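Serra Robotics Short Course
Unit 6: Teaching by Demonstration
Handout, revised 2025-08-14
Instructor: Assunta Bellini

Read this before the lab session. It replaces the April version, which had the calibration steps in the wrong order.

1. What we mean by a demonstration

A demonstration is one recorded run of a task, done by a person, with enough information saved that a policy can be trained to reproduce it. For our purposes that means the pose of the gripper over time, the opening between the fingers over time, and the view from the wrist camera. If any one of the three is missing, the run can't be used for training.

There are three common ways to get demonstrations.

Kinesthetic teaching. You hold the robot arm itself and move it through the task. The joint angles come straight from the arm, so there is no mapping problem. The drawback is that your hands and body end up in the camera view, and heavy arms are tiring to push around.

Teleoperation. You drive the robot from a distance with a second, smaller arm, a controller or a glove. The recorded images contain only what the robot would see on its own. You need the robot for every minute of recording, and most people are slow at it for the first few sessions. Expect to be clumsy.

Hand-held gripper. You carry a gripper tool with the same fingers and the same camera position as the robot's wrist, and do the task with it directly. No robot is needed in the room. The pose has to be estimated afterward from the camera and the motion sensor, and that is where most of the trouble comes from.

In the lab we use the third method for collection and the second for corrections. Kinesthetic teaching will come up again in Unit 8 but we don't practice it.

2. Why the start of a run matters

Students tend to think about the grasp and forget what comes before it. The policy has to learn the approach too, and the approach is often more than half of the recorded time. If every run begins with the tool already hanging over the object, the policy never sees what to do from farther away.

Begin each run with the fingers fully open. Vary the starting position and the height. Some runs should start with the target out of view, or only partly in view, so that the search is part of the data. Hold still for a moment before you move, so the pose estimate can settle.
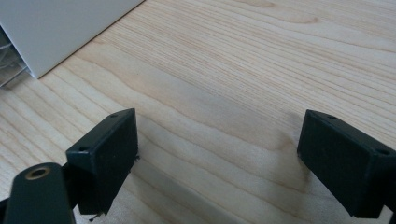 Move at the speed you want the robot to move. The policy copies your timing along with everything else. Fast wrist turns blur the picture and can make the tracker lose its place, and a run with lost tracking is thrown out by the Sketbridge checker without a warning on the tool itself. You only find out when you upload.

3. Surfaces and tracking

The tracker follows small visual features from one image to the next. A table with some texture gives it something to hold on to. Plain white surfaces are bad, and so is anything shiny. Clear plastic is a special case: highlights on it shift as the camera moves, and the tracker may take them for fixed points. A little of it in view does no harm in most runs, but don't fill the view with it.

Even lighting helps. Strong shadows from your own arm move with you and cause the same kind of error as highlights.

4. Calibration

Do these in order at the start of each session and again if you drop the tool.

Step 1. Check that both fingers are seated and the screws are snug.
Step 2. Close the fingers completely and record the zero reading.
Step 3. Open them completely and record the maximum.
Step 4. Run the mapping pass: a slow loop around the whole work area, 22 seconds.
Step 5. Upload the mapping pass to Flekano and wait for the accepted status before recording anything else.

Step 4 was listed after Step 5 in the old handout. If you have a printed copy, please recycle it.

5. Failed runs

Keep them, but label them. A run where you miss the grasp and recover is useful, and in the Plorkolham exercise the recovery runs are graded separately. A run where you stop partway and put the tool down should be marked "aborted" and left out of the training set. Do not trim it to look like a short success.

From last term: one group collected 161 runs and lost 65 of them. Most of the losses were tracking failures in the first hour, when the group was moving too fast and had not looked at the checker report. Upload after your first 6 runs and read the report before going on.

6. From demonstrations to corrections

Once a first policy is trained, we put it on the arm and watch. When it starts to drift, the operator takes over by remote control, finishes the task, and hands back control. These takeover segments are stored with a flag and added to the next training round. They are short, and they cover the states the policy gets itself into - states a careful human demonstrator would rarely visit.

Take over early. If you wait until the object has been knocked over, the correction mostly teaches how to deal with a knocked-over object.

7. Before the lab

Read the tool safety sheet and bring it signed.
Install the Flekano uploader and log in once.
Write half a page on this question: for a task of your choice, which of the three methods would you use, and what would you expect to go wrong?

Hand in the half page at the door.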